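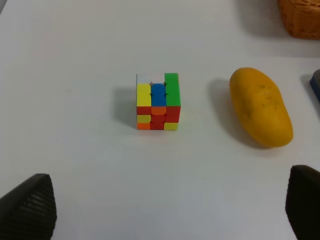 Our project looked at which small things end up on a shared table and whether one basket is enough to keep them in order. We asked 23 households in Flekdale to write down what was left on the table at the end of the day in August. The lists came to some 680 entries. Fruit and toys were the most common, so our own test table had both. The scrambled puzzle cube takes up little room and has flat sides, while the yellow mango is a long oval with dark freckles on its skin. Dumisani wanted to leave fruit out of the project, but it was on too many lists to ignore.

We chose a wicker basket because most households already owned one. It went toward the back of the table — people told us they want the front clear for eating and homework.

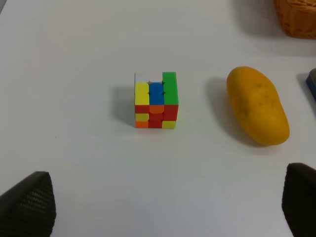 Sorting rules

Nandi Du Plessis wrote the first set of rules, which had too many colour groups. We cut them down to three:
Food goes in first, on the bottom.
Toys and puzzles go beside it, never on top.
Anything with a sharp edge goes in a drawer.

Bheki tested the rules at home and found the second hard to keep once the basket was half full. 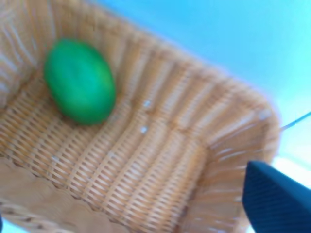 How often should the basket be emptied?
Every 3 days worked best for the households with fruit on their lists. Without fruit, once a week was enough.
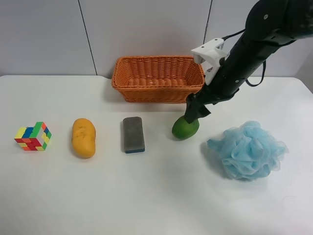 Figure 4. Green mango on the table, in front of the wicker basket.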